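The house rules for a robot at the breakfast table
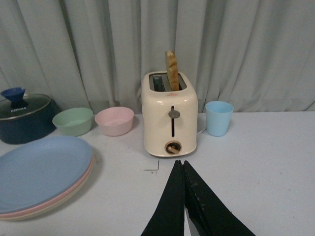 When Adhiambo Swai began writing down how a household robot ought to behave around crockery and small appliances, she thought it would take her a fortnight and fit on a postcard. That was in March of the year before last, and the document now has 14 sections and a glossary, and she is still getting letters about the part on kettles (people have very strong feelings about kettles, as I was to learn over a long and happy afternoon at her workshop in Ernton).

The Laizer Code, as everyone calls it, is voluntary. No inspector will come knocking if you ignore it. But small firms have taken to it because it is written in plain words, and because most of it is the sort of thing your grandmother would have told you, had she ever shared a kitchen with a mechanical arm. Keep the fingers out of the slots. Don't lift anything by its flex. If toast is standing in the toaster, treat the toaster as hot, whatever the clock says, and wait for a person to tell you otherwise.

That last rule caused a dreadful row, Swai told me, pouring the tea. One camp wanted a proper temperature reading and a number to go with it. The other camp, hers, held that a cheap sensor can be wrong and a cautious habit seldom is. They settled on asking for both, with the habit winning whenever the two disagree!

Upendo Kirui runs trials at Plirotness, where they keep a log of every near miss, right down to a nudged cup. The log for the first round held 1,339 entries. After the team slowed the arm down near anything with a lid and marked out where each item should sit, the next round of the same length brought 261. She is careful about those figures, and reminded me more than once that the second round was run by people who had already had plenty of practice.

What she would like next is a rule about handing over: how long a robot should hold on to a plate once somebody has reached for it. Section 7 says only "until the person has it", and she and Swai have been arguing cheerfully over those four words since the spring. A new draft goes out to readers in September.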